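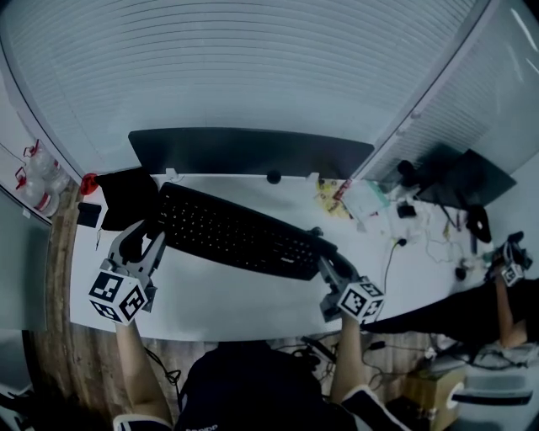
Rullidley Words for Surfaces, README

A list of 404 local words for how things feel under the hand: bark, bread crust, cold slate, the wrong side of a carpet. Dorota Sobczak and I gathered them from 33 speakers in Rullidley and Clerkville, and we loved every minute of it!

Files
words.csv — one word per row, with meaning, village and speaker number
sayings.txt — 113 whole sentences, spelt as the speakers wanted them
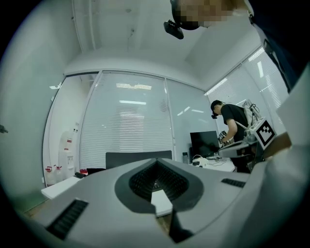

Spelling was the hardest part, and the words for ridges were the worst of all. "Riggly" turns up with one g or two, and Clerkville people want an e in it. It means ridged in straight lines side by side, like the larger black grip pad, and it's used just as happily of corduroy or a ploughed field. We kept every spelling.

Known gaps
Hardly any words for wet things yet. Parvathi Thevar is working on those — send her yours, however odd.

Use
Free to copy and share. Please name the villages when you do.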